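Claredum Trailer Text

A collection of short written notices for film trailers, with labels for genre, plot setup and tone.

Version 2
Last updated 15/12/2023

Contents

The collection holds 2,000 trailer notices. Each one is the kind of paragraph that goes up on a movie site when a studio puts out a new trailer: a line or two on the plot, the lead cast, the director, and usually a release window. Comedies make up the largest share, followed by thrillers and family films. Reviews are left out, and so are interviews and box office reports.

Files

notices.csv: one row per notice, with the text and all labels
films.csv: one row per film, linked to notices.csv by film_id
splits.txt: the train, validation and test lists
labels.txt: full wording of the label guide used by the annotators

All files are UTF-8. Fields in the CSV files are separated by commas and text fields are always quoted. Line breaks inside a notice have been replaced with a single space.

Fields in notices.csv

notice_id: unique, never reused between versions
film_id: the film the notice is about
text: the notice itself, without headline or byline
trailer_type: teaser, main, final or red band
genre: one primary genre
setup: the plot situation, picked from a list of 60 (fall from grace, road trip, mistaken identity and so on)
tone: a score from 1 to 5, where 1 is very serious and 5 is very silly
spoiler: yes if the notice gives away something from the last act

How the text was collected

Notices came from three sources. Traltley supplied its back catalog of film news under a written agreement. Poulain, a newsletter for independent theaters, supplied its weekly trailer column. The rest were written for this project by freelance writers who watched a trailer and wrote it up in their own words. The source column in films.csv was dropped after version 1 and the information now sits in notices.csv under origin.

Duplicates were removed by comparing the first sentence of each notice. Two notices about the same film are kept if they cover different trailers. Studio press copy quoted at length was cut, and the cut is marked with three dots in square brackets.

Labeling

Every notice was read by 2 annotators. Where they disagreed on genre or setup, a third reader made the decision. Tone scores were averaged and rounded to the nearest whole number. Agreement was high for genre and lower for setup, mostly on films that start as one thing and turn into another. Action comedies are the hardest group. The label guide says to go by what takes up most of the notice, and annotators did not watch the trailers.

Splits

Splits are made by film, so a film never appears in both train and test. Sequels are treated as separate films. If you need franchises kept together, use the franchise column in films.csv and make your own split.

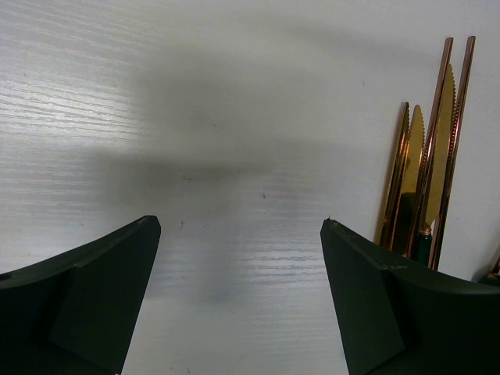
Two dark green gripper fingers with bare surface between them.

Known problems

Release windows are given as they stood when the notice was written. Many films moved later and the text was not corrected.

Cast names are sometimes cut short where a notice ended in a teaser line on the original page.

The spoiler label was added in March and is missing for the Poulain notices.

A few red band trailers are marked as main. Fixes are welcome through the issue tracker.

License and use

The labels may be used for any purpose with credit to Claredum. The notice text is for research only and may not be republished as film news. Hosting is provided by Koveteck. Please include the version number when reporting results.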